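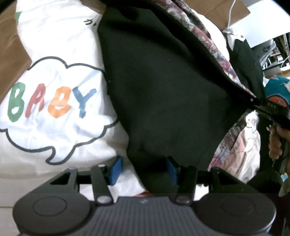
服の布はどこから来るのか

クリンデル染織資料館 こども解説シリーズ 第8回
2019-05-20 公開

わたしたちは毎日、服を着て生活しています。シャツ、ズボン、くつ下、ハンカチ、ふとんのカバーなど、身のまわりには布でできたものがたくさんあります。では、その布は何からできているのでしょうか。この解説では、布のもとになる「せんい」のこと、せんいが糸になり、糸が布になるまでのこと、そして布に色をつける方法を、小学校の中学年以上のみなさんに向けて説明します。

1 せんいとは何か

着古したタオルのはしをよく見ると、細い糸が飛び出していることがあります。その糸を一本ぬいて、よりをもどすように指でねじってみてください。糸はほぐれて、もっと細い毛のようなものに分かれます。この細長いもののことを「せんい」といいます。漢字では「繊維」と書きます。

せんいは、大きく二つのなかまに分けられます。一つは植物や動物からとれる「天然せんい」、もう一つは人が工場でつくる「化学せんい」です。

2 植物からとれるせんい

植物のせんいの代表は、綿(めん)です。綿はワタという植物からとれます。ワタは春に種をまくと、夏に花がさき、花が終わったあとに丸い実がなります。実がじゅくすとからがわれて、中から白いふわふわしたものが出てきます。これは種の表面に生えた毛で、とりいれたあと、種とせんいを分けてから使います。

綿のせんいを顕微鏡で見ると、細長いリボンをねじったような形をしています。せんいの中には、もともと管のようなすきまがあります。綿は水をよくすい、はだざわりがやわらかいので、下着やタオルによく使われます。

麻(あさ)も植物のせんいです。麻とよばれる植物にはいくつかの種類があり、服には亜麻(あま)や苧麻(ちょま)がよく使われます。どちらも、くきの皮に近いところにあるせんいをとり出したものです。麻の布はかわきやすく、さらりとしているため、夏の服に向いています。一方で、しわになりやすい性質があります。

3 動物からとれるせんい

羊の毛からとれるせんいを羊毛(ようもう)、またはウールといいます。羊毛のせんいは細かくちぢれていて、せんいとせんいの間に空気をたくさんふくみます。動かない空気は熱を伝えにくいので、羊毛のセーターを着ると体の熱がにげにくくなります。

羊毛の表面には、うろこのような形をしたものが重なっています。水の中で強くもむと、このうろこがたがいにひっかかり、せんいがからまってちぢみます。ウールの服をあらうときに注意が必要なのは、このためです。この性質を利用してつくられるのがフェルトです。

絹(きぬ)は、カイコというガの幼虫がつくるまゆからとれます。カイコはクワの葉を食べて育ち、四回皮をぬいだあと、口から糸をはいて、自分の体をつつむまゆをつくります。まゆを湯につけてやわらかくし、糸口を見つけて引き出すと、長い一本の糸がほどけてきます。カイコの糸はとても細いため、何個かのまゆの糸を合わせて一本の生糸(きいと)にします。絹のせんいは断面が三角形に近く、光をよく反射するので、布に美しいつやが出ます。

4 工場でつくるせんい

化学せんいのうち、服によく使われるのはポリエステル、ナイロン、アクリルの三つです。これらはおもに石油を原料としています。原料をとかしてどろりとした液にし、小さなあながたくさんあいた口金からおし出して、細長い形に固めます。シャワーから水が出るようすを思いうかべると、わかりやすいでしょう。

木などにふくまれる成分をいったんとかし、もう一度せんいの形にしたものもあります。レーヨンがその一つです。原料は植物ですが、人の手で形をつくり直しているので、化学せんいのなかまに入ります。

ポリエステルは、しわになりにくく、じょうぶで、早くかわきます。体操服に多く使われています。ナイロンはこすれに強く、くつ下やかばんに向いています。アクリルは羊毛ににたふんわりした手ざわりで、毛布やセーターに使われます。

二種類以上のせんいをまぜることもあります。これを混紡(こんぼう)といいます。綿とポリエステルをまぜると、汗をすいやすく、しかもかわきやすい布ができます。

5 せんいから糸へ

綿や羊毛のせんいは短いので、そのままでは布にできません。せんいの向きをそろえ、少しずつ引きのばしながらねじって、長い糸にします。この作業を「紡ぐ(つむぐ)」といい、ねじりのことを「より」といいます。よりをかけると、せんいどうしがしっかりおし合い、引っぱってもぬけにくくなります。

よりの強さによって、糸の性格は変わります。よりを強くするとかたくしまった糸になり、弱くするとやわらかくふくらんだ糸になります。

むかしは、紡錘(ぼうすい)という道具を手で回して糸をつくっていました。やがて糸車が使われるようになり、さらに機械で一度にたくさんの糸を紡げるようになりました。

6 糸から布へ

糸を布にする方法には、おもに「織る」と「編む」があります。

織物は、たての糸とよこの糸を交わらせてつくります。たて糸を張っておき、その間によこ糸を通していきます。一本ずつ交ごに上下させる織り方を平織(ひらおり)といい、ハンカチやワイシャツに見られます。ななめのすじがあらわれる織り方は綾織(あやおり)で、ジーンズの生地がよく知られています。たて糸かよこ糸のどちらかを表に長くうかせる織り方は朱子織(しゅすおり)といい、表面がなめらかで光ります。この三つを合わせて「三原組織」とよびます。

編み物は、糸で輪をつくり、その輪に次の輪を通してつなげていきます。輪は引っぱると形を変えるので、編んだ布はよくのびちぢみします。Tシャツの生地も編み物の一種です。目がとても細かいため織物のように見えますが、虫めがねで見ると、小さな輪がならんでいることがわかります。

7 布に色をつける

布や糸に色をつけることを「染める」といいます。むかしの人は、草や木、虫、土などから色をとりました。青い色は藍(あい)、赤い色は茜(あかね)や紅花(べにばな)、黄色は刈安(かりやす)などの植物が使われました。

黒は、きれいに染めるのがむずかしい色の一つです。色がうすいと、灰色や茶色に見えてしまいます。そこで、木の実や皮にふくまれるタンニンという成分と鉄を組み合わせる方法や、藍で下染めをしてから別の色を重ねる方法がくふうされました。着物の世界では、紅花や藍で下染めをしてから黒く染めることがあり、下の色によって黒の見え方が少しちがってきます。

現在の服の多くは、工場でつくられた合成染料で染められています。せんいの種類によって染まりやすい染料がちがうため、綿には綿に合うもの、ポリエステルにはポリエステルに合うものを選びます。

こい色の服は、はじめのうち、あらうと色が出ることがあります。白い服と分けてあらうと、色うつりをふせぐことができます。また、黒い布は光をよく吸収するので、日なたでは白い布よりも温度が上がりやすくなります。

8 しらべてみよう

服の内がわには、小さなラベルがぬいつけられています。このラベルには、せんいの名前とわりあい、あらい方の記号などが書かれています。「綿100%」とあれば、綿だけでできているという意味です。

家にある服のラベルを見て、次のことをノートにまとめてみましょう。

・どのせんいの名前があったか
・夏に着る服と冬に着る服で、せんいにちがいがあるか
・まぜて使われているせんいはあるか
・生地は織物か、編み物か

ラベルを見るときは、服から切りとらないようにしてください。虫めがねを使う場合は、太陽の光が当たらない場所で観察してください。

ことばの説明

生糸:まゆから引き出した糸を何本か合わせた、加工する前の絹糸。
混紡:種類のちがうせんいをまぜて糸を紡ぐこと。
口金:化学せんいをつくるとき、液をおし出すための小さなあながあいた部品。
染料:水などにとけ、せんいの中に入って色をつけるもの。

資料館からのお知らせ

当館では、各地の布や糸、織りの道具など3,000点の資料を保管しています。6月には常設展示室で、綿のせんいを顕微鏡で観察するコーナーを開きます。小学生は無料で見学できます。学校の授業で見学を希望する場合は、先生を通じて事前に申しこんでください。

関連する解説
・糸車のしくみ
・藍染めの青はなぜ変わるのか
・カイコの一生
・ボタンとファスナーの歴史
・せんたくの記号を読んでみよう
・フェルトをつくる(家庭でできる実験)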